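Fevham Water Launches Free Kitchen Drain Programme for Homes in Zodcombe and Plustthorpe

For immediate release, September

Fevham, the local drainage and plumbing service, has today opened registration for a free programme which helps households to keep cooking fat and food waste out of their kitchen drains. The programme is open to 700 homes in Zodcombe and Plustthorpe, and it will run until the end of winter.

During the last year our teams have attended 2,072 blocked drains in the two towns. Of these, 704 were caused mainly by fat and oil that became hard inside the pipe. Such a blockage starts slowly, and the family often notices it only when the water does not go down any more.
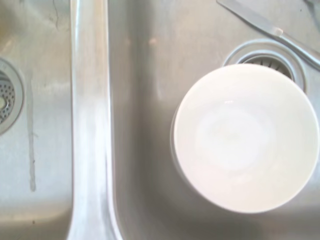
Each registered home will receive a visit of one hour from a Fevham plumber. The plumber will check the pipes under the sink, clean the trap and leave a container for used cooking oil. When the container is full, it can be brought to the collection point on Dogar Road, which is open from 8 a.m. to 6 p.m.

"We want to meet people before they have a problem," said Sibusiso Mabaso, Head of Customer Services at Fevham. "A blocked drain is unpleasant and it can be expensive. Many customers told us that they pour hot water after the oil and believe this is enough. But the oil becomes cold again further down the pipe, and there it stays."

The collected oil will be sent for recycling. In a trial in Plustthorpe last spring, nearly 200 households took part, and we thank them for their patience with our first forms, which were too long.
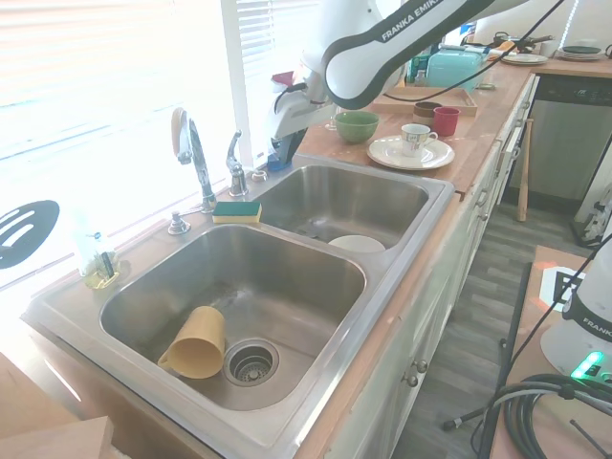 Do tenants need permission from the landlord to take part?

Tenants can register by themselves for the visit and the container. If the plumber finds a pipe that must be replaced, we will write to the landlord first and no work will be done without agreement.

Places will be given in the order of registration. Homes which had a blocked drain in the last year may ask for an early visit.

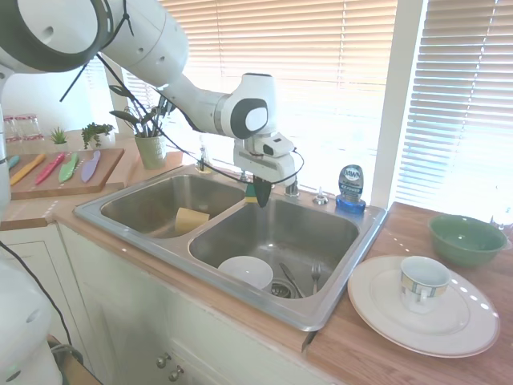 Registration forms are available at the Fevham office in Zodcombe and at Plustthorpe library. Customers who prefer to register by telephone can use the number printed on their bill.

Press contact: Sibusiso Mabaso, Fevham, Zodcombe office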